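Notebook, August, started 7:40 a.m.

Coffee first, then the overnight pull. The candidate-mention scraper ran clean for once and brought in 400 headlines from the state papers and the two talk-radio sites, and I spent the first hour just reading through them with my feet up, which I maintain is the most useful thing anyone in this office does. Everybody with a pulse and a former title is "looking at" a run. The verb matters for us, because our coding sheet has separate boxes for considering, exploring and declared, and the papers use the first two as if they were the same word.

Kha Tăng and I went back and forth on this last week and left it open, so I want to get down what we settled on this morning before I forget it. If the person is quoted in their own voice saying they're thinking about it, code it as considering. If there's money or staff attached (a committee filed, a field director hired, even a paid trip to an early state), it goes to exploring. If the only source is "people close to," it goes in the rumor box and stays there until something firmer turns up, no matter how many outlets repeat it. 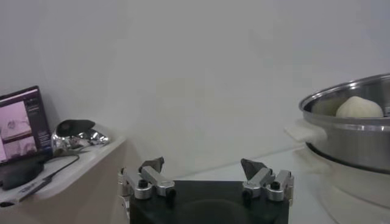 I recoded the first batch under the new rule and it moved 31 items, nearly all of them from exploring down to considering. That's more than I expected, and it does make me a little nervous about the spring numbers, which Elikem Odoi coded alone while I was out and which we've already shown to people. Nothing wrong with his work! He followed the sheet we had, and the sheet was mushy. But I'd like to redo at least the fair-season items from the spring file before we put the two on one chart.

Side note for whoever takes over the state fair folder: Mudenach is a county, Skaken is a town in it, and the Skaken paper's reporter writes "Mudenach" for both. I had a congressman giving the same speech in two places at the same hour and thought I'd found something wonderful. Fixed in the place table now, with a comment.

11:15. Elikem came in and we did the agreement check, both of us coding the same set blind at opposite ends of the long desk. We split on 19. I went through them one by one with him and most fall into the same hole, where a candidate says "I haven't ruled anything out." He reads that as considering. I read it as nothing at all, the sort of thing a politician says when asked about lunch. We argued it pleasantly for far too long and he mostly won, on the grounds that somebody who wants the story to go away has a perfectly good word for that, and the word is no. 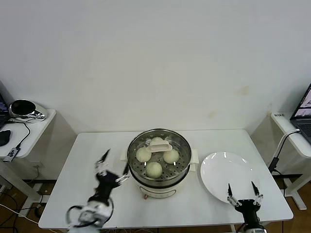

So: "haven't ruled it out" is considering, weak. I've added a strength column (weak or firm) so that we can drop the weak ones later and see whether the curve still has the same shape. Kha will grumble about another column, and Kha will be right, and I'm doing it anyway.

Then the headline-versus-body problem. A good many of these stories carry a headline that's a full notch hotter than the text underneath, and the aggregator blogs only pick up the headline. I'd been coding from the body the whole time. Elikem had been coding from whichever he saw first, bless him. From now on we code both, separately, and I suspect the gap between them will end up being the more interesting result.
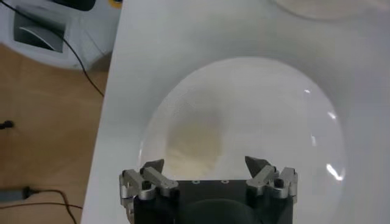

2:30. Ran the Fumencombe script on the recoded file. It fell over twice on curly quotation marks and once on a senator with a comma in his suffix, same as always. After that it was happy. The weekly curve still has its August bump, smaller than before, and the small dip ahead of it is gone completely. I liked that dip. I'd written a paragraph about that dip.

Diệp (the new tagger, for those reading this later) got its first real tryout on the aggregator posts. It's fast, and it does fine on plain news copy, but it takes sarcasm at face value every single time. Any post that opens with mock applause gets tagged as an endorsement.
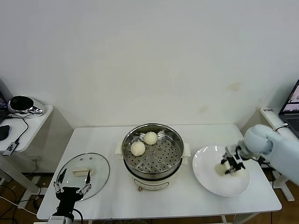
I'm leaving the blog posts to hand coding for now and giving Diệp the wire copy only. Still to do: the spring recode, a note to Kha about the strength column, and a second look at the 2 op-eds filed under news by mistake. Elikem has the login for the archive if mine expires again. Backup copied over at 5:10.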